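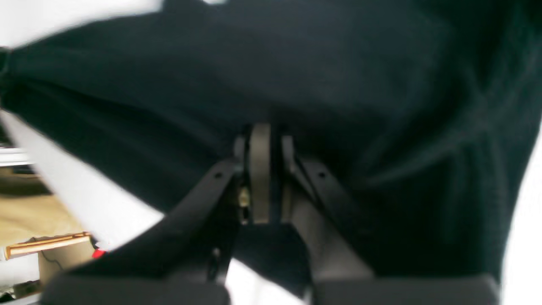 How to fold a big dark blanket or throw so it stays flat in the cupboard

Dark soft cloth is a little difficult to fold. You cannot see the edges well, and every small piece of dust shows on it. I learned this method from my neighbour Ivar Lunde and I use it for all our throws at home.

What you need
A clean table or a bed, a lint roller, and good light. I do it near the window at 10 in the morning. In the evening I always lose the corners.

Step 1. Shake it
Hold two corners and shake the cloth well, outside if possible. Then lay it down and find all four corners with your fingers before you look for them.

Step 2. Take out the folds
Put your hand flat in the middle and push slowly to the sides. Do not pull at the edge - knitted cloth and fleece can stretch, and afterwards the corners will not meet.

Step 3. Roll off the dust
Go in one direction only. Turn the cloth over and do the other side also.

Step 4. Fold
Bring the long sides together, then fold in half again. Now fold from the short end in three parts. My shelf is 385 mm deep, so I stop when the packet is a little smaller than this.

Step 5. Store
Put the folded side to the front. Heavy things go under, not on top.

If you wash it in May and put it away until autumn, let it dry one more day than you think. For washing, I keep it at 20 degrees and use no softener.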